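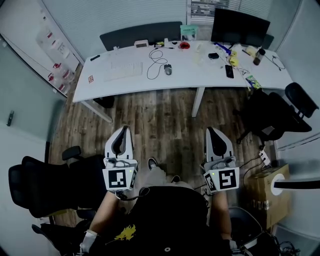
Grippers in hand, in front of the long white desk.

Who Checks the Checker? Inspection Records at Crenshaw Middle School
Rajkumari Srivastava and Arnulfo Sánchez
Construction Management Capstone, June 9, 2018

1. Why we picked this

Crenshaw's new gym wing opened in January with a roof that leaked over exactly one thing, the trophy case. The school district asked our course to look at the paperwork. We were not asked to look at the roof, and our insurance would not have let us anyway.

2. What we had

The district gave us 1,263 pages of scanned records in no order we could detect. Arnulfo sorted them by date. Rajkumari then sorted them by contractor, which undid a fair amount of Arnulfo's work and led to a short discussion. We ended up with 503 separate inspection forms. The rest was email, delivery slips and one lunch menu.

3. What the forms say

We pulled 100 forms for close reading. Of these, 80 had a signature in the inspector's box. The others had initials, a company stamp or nothing. Sirnholm, the general contractor, used its own form through the foundation work and then switched to the district's, so the question about water barriers appears on the later forms only. Mondum, the roofing subcontractor, answered it every time with the word "fine."

The flashing around the roof drains was listed as a hold point, meaning work should stop until somebody looks at it. We found the request for that inspection. We also found the form for the next stage of work, dated the same afternoon. We did not find anything in between, and we looked twice.

4. Limits

A missing form does not prove a missing inspection - people do lose paper, as our own project folder can confirm. We never interviewed Mondum's crew. Sirnholm replied to our questions with a brochure.

5. Recommendations

The district should use one form from start to finish, with a printed name next to each signature. Hold points need a release form before the next stage gets paid. The trophy case should be moved about six feet to the left until the roof is repaired.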